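The second shift at Ganddale

At the Ganddale returns center outside Hamotbridge, the day used to start with a cart of mixed household goods and a row of people sorting it by hand. Cups, plates, trays, toys, whatever had come back from stores that week. Each item was picked up, turned over, checked for chips and put in a tote. A good sorter could clear 1286 items in a shift, and most went home with sore wrists.

The work is now split. Two-armed robots, leased from Estico, handle part of the tableware. The people who used to stand at those stations teach the robots, check what they have done and take over anything they can't manage.

Ka-ming Hsiao sorted by hand for six years before she moved to the teaching room. She took a short course on the control software, which the staff call Wei after the name on its login page. Her pay went up by two dollars an hour.

"I thought I'd be sitting down more," she says. "I walk more than before. I reset the table, I run it again, I write down what went wrong."

A lesson is made of small tasks. Grip a cup by the rim. Move a flat object without knocking what is next to it. Set one plate on another. Hsiao runs a task until the arms can do it with the objects in different places, then signs it off for the floor. The current list has 289 tasks on it. Clear glass is still done by hand, and so is anything that arrives broken.

Not everyone moved over. The center employs 60 people, the same as before the lease, but several sorters asked to transfer to packing when the stations changed. Some didn't want the screen work. Others missed the talk along the line, which is harder to keep up when each person is minding a different machine. Management has promised no layoffs through next June and has put nothing in writing beyond that. 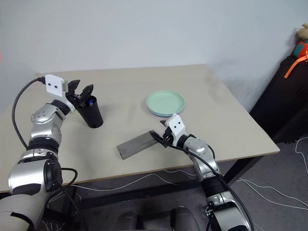
Do the robots work faster than the people did?

They are slower on most items, but they run through the evening, so the center clears more in a day than it did with one shift of hand sorters.

The evening run brings its own job. Someone has to be there when an arm stops, and that post rotates among the trained staff until 11 p.m. Hsiao takes it two weeks out of every six. She would like it to be paid as a night shift, and the question is on the list for the next contract talks.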